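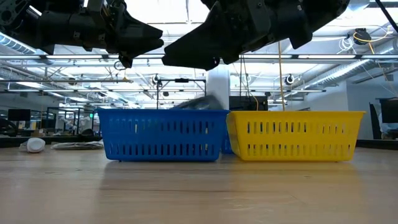

Chapter 6
Who Sorts the Stock?

When a firm says a machine will "free up" its people, ask what they were freed to do. At Grarkus, a packing firm that brought in robot arms in September 2019, the promise was that sorters would move on to better work. Of the 20 sorters on the floor, six were given new job titles.

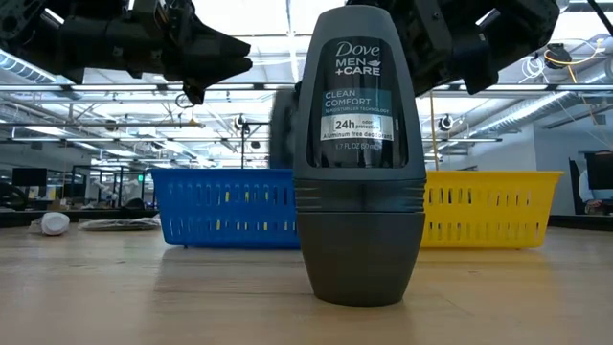
The other fourteen kept the old title and picked up new chores. Trudy Baxter had sorted toiletries and small goods for years. She now set items out for the arms and stepped in when a grip failed. Her pay stayed the same. Managers called this "oversight." Baxter called it waiting.

The sales brochure gave a rate of 115 items an hour. It did not say who would be standing by, or count their hours.

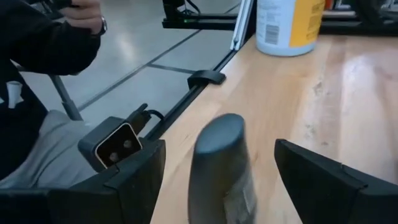

6.1 What Counts as Saved Labor?

Before you accept a claim of labor saved, find out whose labor was measured, and for how long.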